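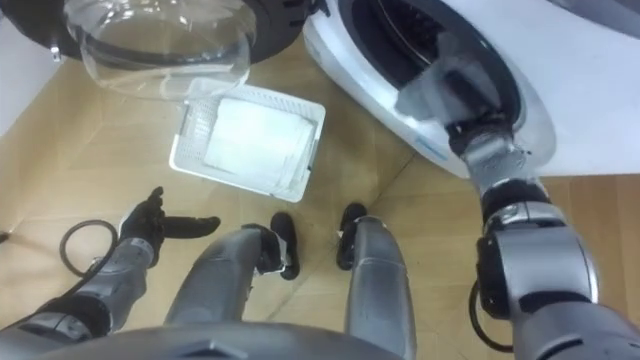

A front-loading washing machine. Front-loading models are covered by the new Home Laundry Program in Trolludero.

FOR IMMEDIATE RELEASE

Drona Housing and Skinner Water District Open Home Laundry Program to Renters Across Trolludero

First round will place 667 washing machines in apartments at no upfront cost to residents

TROLLUDERO - Drona Housing and the Skinner Water District today announced the opening of the Trolludero Home Laundry Program, which will install water-saving washing machines in rental apartments that have none, or that are still served by older top-loading units. Applications for the first round are open now and will be accepted through the end of June.

The program covers all 2,477 apartments owned or managed by Drona Housing within the city. The first round will fund 667 machines, with priority given to households with young children, residents with limited mobility, and buildings where the shared laundry room has been closed or has been out of service for an extended period. Remaining apartments will be considered in later rounds as funding allows.

"Clean clothes are part of everyday life, and for too many of our residents getting them has meant hauling bags down several flights of stairs and across a parking lot," said Catherine Paterson, executive director of Drona Housing. "We have heard this at building meetings for years. It comes up more often than parking, more often than heating. We are very pleased to have a partner in the Skinner Water District that shares our view of what a home should include."

Under the agreement, the Skinner Water District will pay for the machines through its conservation fund. Drona Housing will pay for plumbing, electrical work and installation, and will own and maintain the machines for as long as they remain in service. Residents will pay no deposit and no monthly equipment charge, and rents will not be raised as a result of participation.

Water use at the center of the agreement

The Skinner Water District supplies drinking water to Trolludero and several neighboring communities. Its current conservation plan identifies indoor residential use as the area in which further savings are most readily available, and names laundry, showers and toilets as the main places to look.

Front-loading washing machines generally use less water per load than traditional top-loading machines with a center agitator. They turn clothes through a small amount of water at the bottom of the drum, where an agitator machine fills the tub. Most also spin at higher speeds, leaving less water in the fabric at the end of the cycle and shortening drying time.

"The district has offered rebates on efficient washers to homeowners for a long time, and those rebates have been well used," said Craig Guthrie, general manager of the Skinner Water District. "Renters have mostly been left out of them. A tenant is not in a position to replace an appliance that belongs to the building, and a landlord who does not pay the water bill has little reason to do it for them. This program settles that question by putting the district and the property owner on the same contract."

The district will compare water use in participating buildings with use in the same buildings during the 12 months before installation. Readings will be taken at the building meter. No household will be individually monitored, and no information about a household's laundry habits will be collected or stored. A report on the results will be presented to the district's board in open session and posted on the district's website.

How the program will work

Residents may apply online, by mail, or in person at the Drona Housing main office and at any building management office. The form is two pages long and is available in English and Spanish. Large-print copies may be requested from any office. Applicants will be asked for their name, apartment number, the number of people in the household, and any circumstances they would like to have considered. Proof of income is not required.

Once an application is received, a Drona Housing maintenance supervisor will schedule a visit to look at the kitchen or bathroom in which the machine would be placed. The supervisor will check water supply and drain connections, the available electrical circuit, floor condition, and the width of doorways along the delivery route. Residents will be told of the outcome in writing. Where an apartment cannot take a full-size machine, a compact model will be offered if one will fit.

Installation will be carried out by Undetti Mechanical, a plumbing and appliance contractor based in Trolludero that was selected through an open bid. Crews will work one building at a time and expect to spend less than half a day in each apartment. In older buildings, where supply lines need to be extended or shutoff valves replaced, residents will be given advance notice of any interruption in water service.

"Much of this work is behind the wall," said Aníbal Espinoza, operations manager at Undetti Mechanical. "The machine itself is the quick part. In a building of a certain age you may open up a wall and find pipe that should have been replaced long ago, and we would much prefer to find it before the first load than after. We have asked for enough time in the schedule to do that properly, and Drona Housing has given it to us."

Every installation will include new braided supply hoses, a drain hose secured to the standpipe or sink connection, removal of the shipping bolts, a leveling check, and a test cycle run with the resident or a building representative present. Old machines will be taken away the same day for recycling.

Guidance for residents

Each household will receive a short printed guide with its new machine. The guide was prepared by Drona Housing's resident services department and covers matters that came up often in an earlier trial at the company's Harbor Row buildings. Among other points, residents are advised to:

Use detergent marked as high efficiency, and measure it. Too much detergent produces excess suds and can leave residue on clothing.

Wipe the rubber door gasket regularly, including the inner fold, and remove any coins, hair or lint found there.

Leave the door slightly open between loads so that the drum can dry, unless small children or pets are in the home, in which case the door should be kept closed and the gasket wiped dry after the last load of the day.

Check pockets before washing.

Run a hot cycle with an empty drum once a month.

Turn off the water supply valves before leaving home for an extended trip.

Report leaks, unusual noise or movement of the machine to the building office right away. Residents will not be charged for normal wear or for repairs reported in good faith.

Staff from resident services will also hold drop-in sessions in building lobbies during the installation period, with evening hours for residents who work during the day. The sessions will cover loading, cycle selection and basic cleaning, and interpreters will be available on request.

Shared laundry rooms to remain

Drona Housing wishes to assure residents that shared laundry rooms now in operation will stay open. The rooms remain the only option for apartments that cannot accommodate a machine, and many residents rely on the larger washers for blankets and rugs. Dryers in the shared rooms will remain available to all residents, including those with a washer at home.

"Some of our tenants told us plainly that they like the laundry room and do not want a machine in the kitchen," said Lewis Matheson, director of resident services at Drona Housing. "They are free to say no. Participation is by choice, it has no bearing on anyone's lease, and a household that declines in this round may apply in a later one."

Repairs to the closed laundry rooms on Alder Street and at Millgate Court are being handled under a separate maintenance contract. Residents of those buildings will receive an update from their building offices before the end of the application period.

About Drona Housing

Drona Housing is a nonprofit provider of affordable rental homes in Trolludero. It owns and manages apartments for families, seniors and people with disabilities, and operates its own maintenance and resident services departments.

About the Skinner Water District

The Skinner Water District is a public agency that supplies drinking water to homes, businesses and public buildings in Trolludero and nearby communities. It is governed by an elected board, and its meetings are open to the public.

Media contact

Gregor Matheson
Communications Office, Drona Housing
Interview requests and requests for Spanish-language copies of this release may be made through the communications office during business hours.

###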